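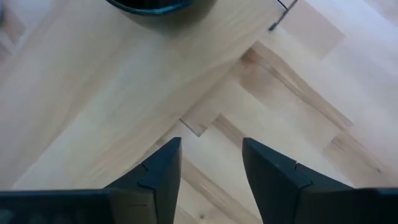
Wrist camera view, Clondska gripper, fingers open short of the board edge.

Hotura wrist camera set, fault subset

README

Contents
309 episodes of tabletop pick and place, recorded in May with the Clondska two-finger gripper. 200 are clean. 100 contain the late-close fault described below. The remaining nine were stopped by hand and are kept in the folder "aborted".

The fault
The gripper controller reported "closed" before the fingers had moved. The arm then lifted with nothing in the grip. Steinar Bjarnason first saw it in episode 647 (numbering carries over from the previous set, so do not expect it to start at 1). The cause was an old status message left in the controller queue after a restart. Clearing the queue at startup fixed it on our arm.

What this means for the data
In faulty episodes the gripper_state field is wrong from the close command until the lift. Joint positions and images are not affected. Do not train on gripper_state from these episodes. Use finger_position, read from the encoder.

Labels
fault = 0 clean
fault = 1 late close
fault = 2 stopped by hand

Eyvindur Eyvindsson labeled all episodes from the video and encoder log. Where the two disagreed, the encoder log was used.

Safety
Do not reach between the fingers on the strength of a "closed" status. The pending close can still run. Cut power at the Pratovus supply first.

Known gaps
No force readings. Timestamps in "aborted" end at the stop button press.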